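Kova bench guide for small two-arm cells: a review

Filed under: Standards and good practice

The Kova bench guide is a spiral-bound set of rules for people who run small two-arm robot cells on light sorting and kitting work. It comes with a wall card, a pad of sign-off sheets and a sheet of floor tape templates. We bought two sets in July for the workshop at Flirnulstead and have now used them long enough to say what is good and what is not.

The guide is 40 pages. That is short for this sort of thing, and most of it is usable on the day it arrives. It does not replace the legal standards or your own risk assessment, and the first page says so in plain words. What it covers is the part that the formal documents leave to you: how the bench should be set out, who may reach in and when, what gets written down, and what to do when an arm stops halfway through a job.

The layout section is the best of it. Every part type gets its own open container. Containers sit inside the reach of one arm where possible, and the place where parts are brought together sits in the middle, where both arms can get to it. The middle place is to be cleared before a run starts. The guide wants a plain, matt work surface, and a shallow rim on anything that holds small parts.

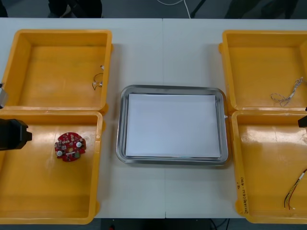 We had most of this already, so the changes were small. The one that took some thought was the rule on gaps. The guide asks for a finger's width between any tray and the bins beside it, so that a gripper coming down on one does not nudge the other. On a narrow bench that is hard to keep to. A tray creeps over during the day and ends up against its neighbour. The guide suggests marking the tray's corners on the table with tape, and the templates are meant for that. They work, but the tape lifts if you wipe the surface down often. We have gone over to paint pen.

Labels get two pages, and they are strict. Printed, not handwritten. Placed on the side that faces the operator. Read from left to right, never running up or down the wall of the bin. I thought this was fussy when I first read it. Then I tried reading marker pen on yellow plastic with the lights on, and I have come round to it. Glare is mentioned too, though only in one line, and it deserved more. Shiny bin floors and metal rims both throw light back at a camera, and the guide says nothing on where to put the lamps.

The section on loose wire is thin. It tells you to keep wire bundles apart from circuit boards, which is sensible, and to present them "in a consistent manner", which is no help at all. Wire tangles. I would have liked a rule on how many lengths to put out at once and whether to tie them. Sveva Marras, who runs the second bench for us, wrote her own half page on this and taped it into the back cover. It is better than what was printed.

Reaching in is handled well. Both arms must be stopped and shown as stopped before a hand crosses the table edge, even to pick up one dropped part. The person who stopped them is the person who starts them again. There is a 30 second wait after restart at low speed before normal running. Our people grumbled at the wait for the first week and then got used to it.

Floor rules are on page 6, and I would read that page first. Cables are to be clear of the standing area, chairs pushed back from the far side, stands marked at the foot. It is dull and it is where we lost most marks when we checked ourselves against the list on a Thursday afternoon.

The sign-off sheets are too long. They ask for the same bench number in three places, and there is no box for faults that were seen but not acted on. We looked at the Wirkus pad as well, which has a better form but hardly any guidance behind it. If you only want paperwork, buy the Wirkus. The Li handbook is more thorough than either, but it is written for full production lines and most of it will not apply to a table and a few bins.

Binding and paper are fine. The wall card is laminated and has stood up to cleaning spray. The type on it is small — you need to be within arm's length to read it, and ours hangs behind the bench, so we had the stop and restart steps printed again at twice the size.

I would buy it again for a new bench. For one that has been running a while, borrow a copy, go through the layout and floor pages, and see how much you would have to change before paying for the full set.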